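LIRALBERG — La empresa de juegos de construcción Plekent presenta este mes de mayo Bilyk, una colección de barras rectangulares para apilar, cruzar, alinear y, según confirman las primeras familias que la han tenido en casa, dejar tiradas en mitad del pasillo.

La colección llega en dos colores, marrón rojizo y verde oscuro, y sin una sola pieza que cante, parpadee o pida una actualización. La caja grande trae 60 barras. La pequeña, 10, que según la empresa bastan para un puente modesto o para una discusión entre hermanos.

«Llevábamos 17 meses hablando de rectángulos», explica Bontu Bogale, responsable de diseño de Plekent. «En ese tiempo propusimos esquinas redondeadas, muescas, imanes y un modelo con forma de zanahoria del que no voy a hablar. Al final nos quedamos con la barra. Mi madre dice que eso ya lo sabía ella».

Plekent ha dedicado buena parte de ese trabajo a un asunto que los catálogos de juguetes suelen tratar con discreción: la hora de recoger. Las barras Bilyk se guardan a granel, en un recipiente ancho y abierto por arriba, sin bandejas interiores ni huecos con la silueta de cada pieza.
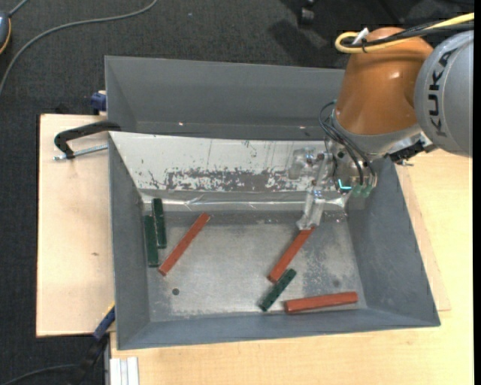 El sistema de recogida, al que la casa ha llamado Lovow tras una reunión más larga de lo razonable, consiste en echar las barras dentro y marcharse. No hay orden correcto. Las verdes pueden caer junto a las rojizas, atravesadas o en diagonal, y el manual de instrucciones, de 2 páginas, dedica la segunda a insistir en ello.

«Recibimos cartas de clientes que las ordenan por colores», reconoce Petro Onyshchenko, jefe de atención al público. «Les contestamos con mucho respeto — cada uno organiza su salón como puede».

Bilyk estará a la venta a partir de mayo en la tienda de Plekent en Liralberg y por encargo. Las barras sueltas se venden también por unidades, para reponer las que acaban debajo del sofá. Plekent no repone sofás.

Contacto para medios: Petro Onyshchenko, Plekent, Liralberg. Atiende por las mañanas, a partir de las diez.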